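Small Hospitals Should Own Their Scanners

Opinion
Iwona Bielecka
September 28, 2022

The contract for our imaging department came up for renewal this year, and I was asked to read it. It runs to 252 pages. I have worked in hospital administration for most of my adult life and I still needed two tries to find the page that says who owns the CT scanner. We don't. The leasing company does, and when the term ends it can take the machine back or charge us to keep it.

I think that arrangement is wrong for a hospital our size, and I think a lot of small hospitals signed similar papers without looking hard at what they were giving up.

The case for leasing is easy to make. A scanner is expensive. A county hospital does not have that kind of money in the bank. The lease spreads the cost, the vendor handles the repairs, and after a few years you get a newer model. When Sumach County General went this way, the board was told it would never have to worry about old equipment again.

What happened at Sumach is that the board stopped worrying about equipment at all. Nobody on staff was trained to do even basic checks, as the contract did not allow it. When the table motor failed in December, the scanner was down for 8 days while a part sat in a warehouse two states away. Patients were driven to Lesano, over an hour each way, for scans that should have taken ten minutes down the hall. The contract had an uptime guarantee. It was measured over the full year, so the outage did not break it.

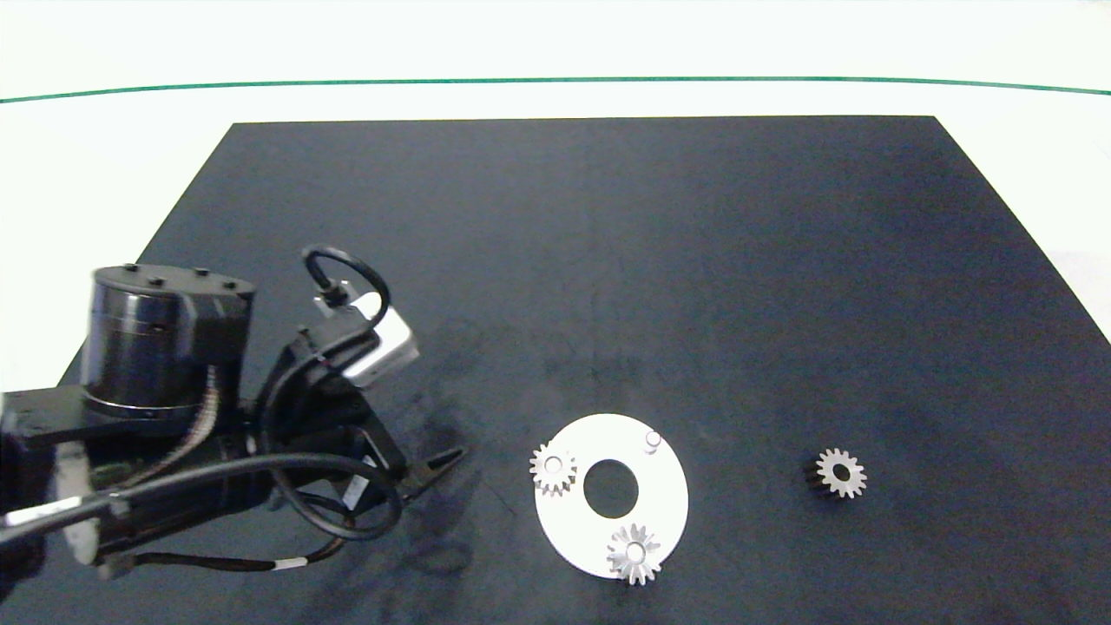
I don't blame the technician who came out. He was good at his job and he was covering too many sites. He told our radiology manager that the repair itself was an afternoon's work for anyone with the right training and the part on the shelf. We had neither, and we were paying every month for both.

Look at the monthly bill and you will see a base fee, a service fee, and a charge for each scan over the limit. Our limit was set at 3230 scans a year. That was a fair number when the lease was signed. Since then the clinic in Vidmar has closed and its patients come to us. We go over the limit every fall, and from then on each scan costs us more than the last one did. A busy department ought to be good news for a hospital. Under this contract it is a budget problem.

There is also the question of who decides when a machine is too old. A vendor has reasons of its own to say a scanner is due for replacement, and some of those reasons are sound. Dose matters. Image quality matters. But a hospital that owns its scanner can ask its own radiologists and its own physicist, and then choose. A hospital that leases gets a letter.

People who disagree with me bring up staffing, and they have a point. Biomedical technicians are hard to hire, and a small town has trouble keeping them. My answer is to share them. Three or four hospitals within driving distance could pay for one well-trained team and one common stock of parts. The Trusterska network has done this with its ultrasound and X-ray equipment, and the people I have talked to there would not go back. They put two of their own employees through a full course before anyone touched a patient machine. It took most of a year.

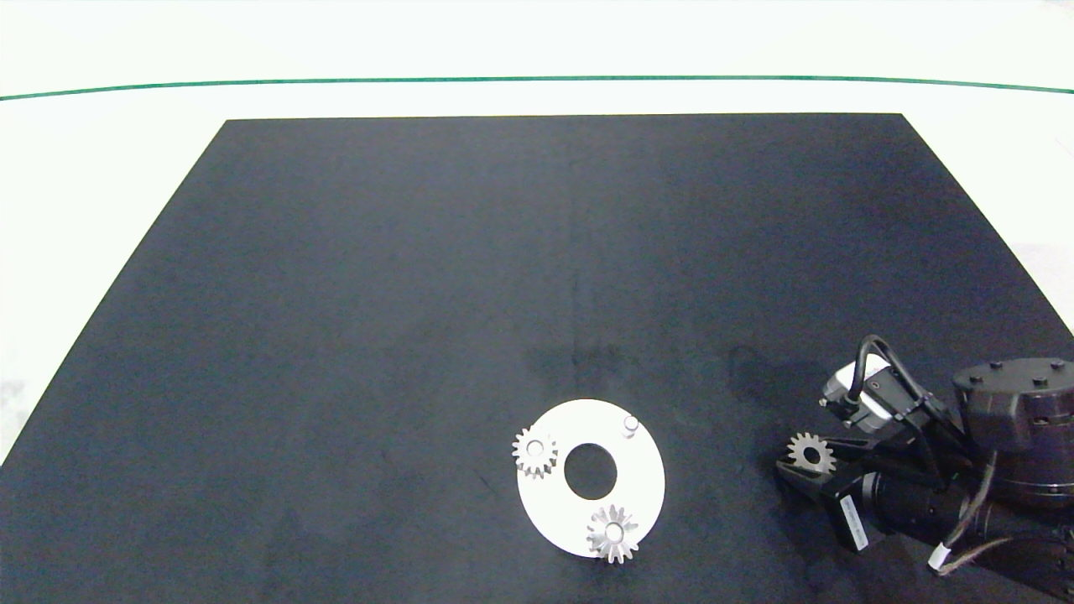

Two metal gears and a small peg on a white ring-shaped plate.

I would not start with CT. Start with the ultrasound units, which are cheaper to buy and simpler to look after. Buy two outright, train someone, and keep a record of every failure and what it cost to fix. After a couple of years the board would have real numbers of its own to set beside the vendor's offer. At the moment the only numbers we have come from the vendor.

Money for this can be found. Hospital foundations like to raise funds for equipment, and donors like to see what they paid for. It is hard to ask a family for $1000 toward a lease payment. It is much easier to ask for the same amount toward a machine that will still belong to the town when the loan is paid off.

Some leases make sense. A mobile MRI that visits twice a month is one, and so is a short rental while a room is being rebuilt. I would sign either of those tomorrow. What I object to is the long contract that covers everything in the department and leaves the hospital with an empty room at the end.

Our board votes on the renewal this winter. I have asked that the ownership page be copied and put on top of the packet.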